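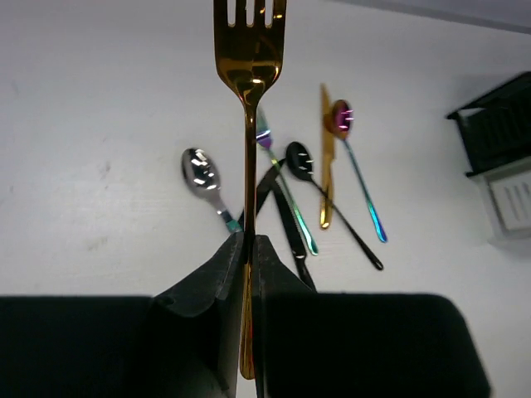
**[track-field-list] > Gear & Shoes**

Re: flats for indoor 3000, replacing the old Lesens

5 Dec 2019

Quick one before practice, sorry for typos.

> Anyone on here run in the Grornden flats? My Lesens are finally done, sole is peeling off at the toe on both. Mostly 1500 and 3000 indoors, plus a road 5K now and then. I'm a 10.5 in everything. Don't want to spend a ton. Also does it matter if they take pins or not, our track is kind of slick in the turns.

Have the Grorndens, had two pairs. Go up half a size. They run short, not narrow – width is fine, but my big toe was hitting the front by the second lap. The 11 fixed it. I'm a 10.5 in Lesens too so should be about the same for you.

Pins: depends on your track. Ours is the old rubber and I slide without them. If yours is a banked one with the newer surface you can probably get away with flats. Check what length they allow before you buy anything, our place made half the team swap at the door last January. Wasn't fun.

For the 3000 I'd honestly want a bit more under the heel than the Grornden gives you. Fine for a mile. After that my calves are toast for 3 days. The Enusel is softer and has a real heel on it, but heavier, and the laces are junk, replace them right away. I put 300 miles on mine counting warmups and the upper is still good. Outsole is smooth under the ball of the foot now so I only wear them dry.

Road 5K – Enusel, easy. Wouldn't take the Grorndens on pavement at all, you'll chew up the plate.

Price wise, Shevchuk had last years Enusel on the clearance rack in the back, not on the website. Ask at the counter. They let you jog in them out in the parking lot if its not raining. No idea what sizes are left, there were a couple 11s when I was in.

If you do get the spikes, break them in on strides first. I didn't and lost a toenail at the first meet. Thin socks too, the seam by the little toe is rough.

Somebody else asked about the 300 repeats workout, I'll post it tonight or tomorow. Need to find the notebook.

Also still have a bag of pins, the short pyramid ones, plus a wrench. Free if you can pick up. Locker 621, same building as the track, just email first.

Gotta run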